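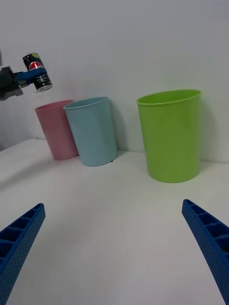 Home | News | Events | Kitchen Notes | Archive | Contact

Print this page | E-mail this page

Bring on the colored cups!

We finally did it. After a whole winter of paper cups piling up by the sink, the Condport building has gone over to plastic tumblers, and I could not be happier with them. Pink, light blue and a big lime green one for people who like a proper drink (me, every single afternoon). They're smooth, simple things, and they look great against all that white in the break area.

The numbers, for those who asked: we went through 2000 paper cups between December and the spring cleanup. The order for the new ones came to 468 tumblers, shared between Condport and the Clevell office, and 13 boxes of them are stacked in the Nartey Room if your floor still needs some. Help yourselves! Just write on the sheet by the door which colors you took so we can see which ones to get more of.

A few bits of housekeeping. Pink and light blue are the regular size, and the green is wider, so it takes up more of the shelf than you'd think. Please put the green ones at the end of the row. Cups go back upright when they're clean and dry. If you're pouring from a can, cola or anything else, rinse the can and drop it in the bin next to the fridge, and wipe the table if it fizzes over.

The Konent floor has already asked about a yellow set, and I'm all for it. We'll look at the next order once everybody has had a chance to try these. In the meantime, old mugs are still welcome on the top shelf, chips and all, and the spare trays are in the cupboard under the microwave.

Last updated: 27 April 2025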